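Finding blank wrist views before training

In our grasping tests at Clanthorpe, the policy stalled most often when the wrist camera had nothing to look at. These steps find those moments in your own recordings so you can weight them down. Zixuan Fu wrote the first version of the filter; Sibel Karaca tuned it.

Step 1. Export the wrist stream at 2 images per second. Mask out both fingers and the light at the bottom, or their edges will swamp the score.

Step 2. Compute the edge score on what is left. Mark anything under 30 as blank, then look through the marked images by hand.
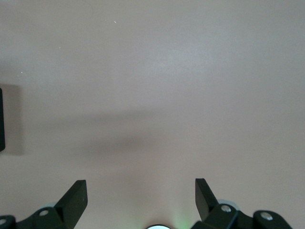
Wrist view with the gripper open. Soft shadows and a few white specks add little detail; part of a black object shows at the left edge.

Check the sides before you accept a mark. A sliver of an object still tells the policy which way to move – keep those images at full weight.

Step 3. Group the blank images into runs. Leave runs shorter than 6 images alone. For longer ones, set the loss weight to 0.2 and retrain from the same checkpoint.

Save the mask with the weights. You will need it again if the fingers are changed.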